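Guides > Sorting and storage > Small items bench checklist

Small items bench: safety and tidiness check, with comments

Drestutwood Reuse Room, sorting bench 2

I have written this out in full because the old sheet was only tick boxes, and I do think it helps to know what the person before you was looking at. Please take your time over it, and do add your own comments underneath. The whole check takes 30 minutes if you don't stop to chat, and I always stop to chat.

1. Bench top clear and wiped
OK. A white surface shows everything, bless it, so a quick going over with a damp cloth at the start and again at the end is plenty. Check for grit before you put any bins down.

2. Large lidded bins
OK, with a comment. The dark teal one has a few small white scuffs on the corner, which I don't mind at all, but do run a hand round the rim and lid for cracks. We lost one of the old Pirnden bins to a split in April and it had a nasty sharp lip. Bins should sit flat, and nothing shallow should be left under the edge of one where it might tip.

3. Shallow open boxes
Needs attention. The yellow box was tucked beneath the side of the teal bin again. Please pull it right out before sorting – it is so easy to catch your knuckles reaching in underneath.

4. Cable ties
Needs attention. Black ties keep turning up in the yellow box, and there was one looped at the edge of the teal bin as well. They are cheap little things and I know it seems fussy, but a closed loop snags sleeves and a cut end will scratch you properly. Straight ones go in the tray marked 23, and looped or snipped ones go in the waste.

5. Razors and other blades
Fail, I'm afraid, and the one I would most like put right. Two pink plastic razors were leaning against the side of the yellow box, one of them with its head pointing upwards. Razors lie flat in the lidded blade tub, always, whatever the make and whether or not you think they're new. Pick them up by the handle, one at a time, and look before you reach.

6. Rolls and wrapped goods
OK. Anything cylindrical wants to lie on its side, well in from the edge, with a stop against it if it fancies a wander.

7. Leads and cables
OK. Keep them away from wherever hands are working, and never run one under a bin.

8. First aid box and gloves
OK. Plasters topped up from the Cordeiro cupboard. Gloves are down to the large size only, so I've asked for more on order sheet 121.

Items 3, 4 and 5 to be looked at again before the next sort, please, and thank you all for being so patient with me. 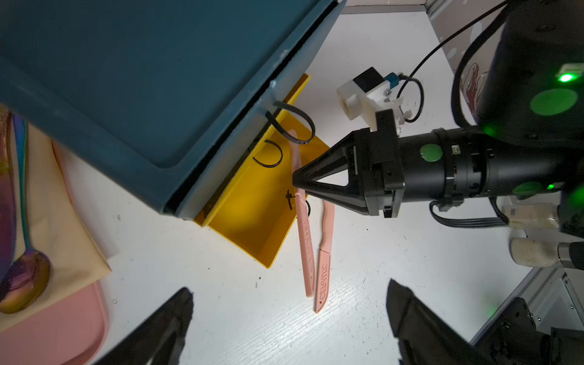 Zarka asks whether the blade tub could live on the bench itself instead of on the shelf, as it's a stretch to reach with a razor in your hand, and would like a second one for the afternoon sort if there's money for it.

Last updated: 2019-06-08

Related items
Blade tub: emptying and sealing
Tray numbers for the small items bench
Lifting and stacking lidded bins
Glove sizes and how to order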